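Handout 6: Comparing Grippers on Soft Goods
Robot Manipulation Lab
Updated April 11, 2020

Read this before you come to the bench. The lab itself takes the full session and there is no time to go over the background again.

1. What we are comparing

Last week's handout covered rigid parts: blocks, cans, the plastic housings from bin C. On those parts you could predict a good grasp from the width of the part and the friction at the pads. Cloth does not work that way. When the jaws close, the material between them changes shape, and the force you read at the motor tells you little about how well the cloth is held.

We have two grippers for this unit. The Lirnis is a parallel gripper: its jaws stay parallel and travel along a straight rail. The Truline is a linkage gripper, so its jaws move on pivoting arms and the fingertips follow a slight arc. Near full closure the tips of the Truline drop toward the surface or lift away from it, depending on which way you set the linkage. Check this with the gripper empty.

2. Terms

Pinch: a grasp that takes one fold of material between two pads.
Bite: the depth of material between the pads, measured from the tips.
Slip: any movement of the material along the pad after the jaws have stopped.
Drop: the material leaves the jaws completely.

A slip that ends in a drop is recorded as a drop only.

3. Procedure

Mount the gripper and zero it with the jaws closed. Wipe the pads with a dry cloth. Set the Lennox controller to 30 percent of full closing force and leave it there for the first set. Lay the test item flat, then lift a fold by hand to make a starting shape. Close on the fold, wait 2 seconds, raise, and record the result.

Each group runs 200 grasps in total, split evenly between the two grippers. Do not discard bad runs. If you bump the table, write "bumped" next to the entry and keep going.

The Zekthorpe logger writes one line per grasp. Last year's combined file has 1162 lines and is in the course folder if you want to try your plotting script ahead of time. The columns are in the same order.

4. Quilted and padded items

These give the most trouble. A quilted garment has a shell on each side and filling in the middle, and the two shells can slide against each other. The pads may hold the outer shell firmly while the filling moves down out of the bite.

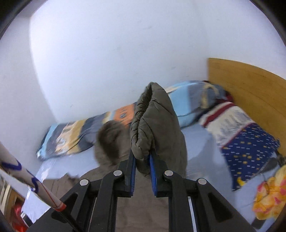
Seams matter too. A pinch across a seam has a stiff ridge in it, and the pads bear mostly on that ridge. A pinch beside the seam spreads the load over a larger area but lets the padding compress further. Record which kind you made. If you can't tell, write "unclear".

Force readings on padded items drift for a while after closing as the filling settles. Take the reading at the end of the wait, and use the same wait for both grippers.

5. Common mistakes

Closing too high on the fold. The tips catch only the peak and there is very little bite.
Closing too low. The pads press the fold down into the layer underneath and you pick up both.
Changing the force setting between grippers. The two sets can't be compared after that.
Forgetting to flatten the item between runs.

6. What to hand in

One table per gripper, with slips and drops in separate columns, and a plot of bite against outcome. Add a half page on which gripper you would choose for padded items and what in your data supports the choice. Attach the raw log. Put the gripper name and the force setting in the title of every table and plot.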